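25th November

Workshop notebook — snack corner, Wiltton building

Spent the morning on the snack rack and the afternoon on the Flamemitz job. Writing up the rack first while I remember it.

Background for anyone who missed October. The snacks used to live in a cardboard carton under the sink bench, with the drinks in a second carton behind it. The drinks carton got damp along the bottom, sagged, and let go when it was lifted. After that everything sat loose on the windowsill, where the afternoon sun gets at it. I said I'd sort out something better and then didn't for a month.

The fix is a black wire-mesh rack, two levels, open on top. It came flat in a sleeve with a bag of plastic clips and a sheet of drawings with no words on it. Assembly took 12 minutes, not counting the bit where I put one side panel on the wrong way round and had to pull the clips off again. They come off hard. Use the flat of a screwdriver and go in from the inside corner, or you'll chew the plastic.

Weighed nothing for the first try, just loaded it and looked. With heavy bottles on the top level the whole thing leaned when I pushed it from the side. I put it down to the top having no bracing across it. Swapped it round so drinks go underneath and anything in a bag goes on top. No lean worth mentioning after that, and the mesh floor at the bottom takes the weight without much bow.

One thing about the mesh. Small items drop through or hang halfway, so the wrapped biscuits and the tea bags can't go in as they are. They stay in the tin for now. If we want them on the rack they need a tray, and the tray has to be narrower than it looks, as the wires at the sides step in a bit at the corners. I measured 242 mm clear inside. A tray sold as 250 won't fit, I tried the grey one from the drawer.
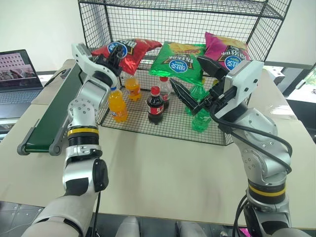
Chips lie flat on the top level, side by side. Stood on end they slump over after a while and take the next bag with them. Flat also means you can see the colour without picking anything up, and colour is how most of us choose. I can't read the Chinese on the packs, so for the shopping list I've been writing red, green and pink and leaving it at that. Fu is still the place to buy them. The shop on the corner has the same sizes but charges more, and it's often out of the green.

Drinks stand upright on the lower level. I tried laying them down first and they rolled whenever the table got bumped. Upright they are easy to reach from the front if you don't cram them in. Please don't push extra ones in sideways on top of the caps. It can be done but the next person has to pull the chips off to get anything out.

Rack position: on the beige table, away from the wall. I had it hard up against the wall to begin with and couldn't wipe behind it. Moving it forward costs a bit of tabletop but the crumbs were getting silly. The feet are just bare wire ends bent over, so they will mark the top if it gets dragged. Lift it. I'll put felt under them when I find the felt.

Stock rules, same as before with one change. Whoever opens the last of a kind writes it on the list. Empties go in the recycling by the door, caps off. Change is that the kitty goes to 2 dollars a week, as the old amount stopped covering drinks some time ago. Jar is on the shelf over Oven.

On that subject, Oven (the test oven, not the kitchen one) is at 200 for the Flamemitz coupons and stays there overnight. Don't put lunch on top of it to warm. The last lot of coupons came out with a grey bloom on one face and I'd like to rule out anything greasy in the room before I blame the cleaning step.

Flamemitz notes proper are in the blue folder. Short version — first batch in after lunch, door seal looked fine, the readout settled a touch slow. Will log the rest when they come out.

To do:
Felt for the rack feet
Narrow tray, measure before buying
Throw out the old cartons under the bench
Wipe the windowsill, there is a sticky ring on it
New page for the shopping list, the current one is full on both sides
Check the Oven readout against the spare probe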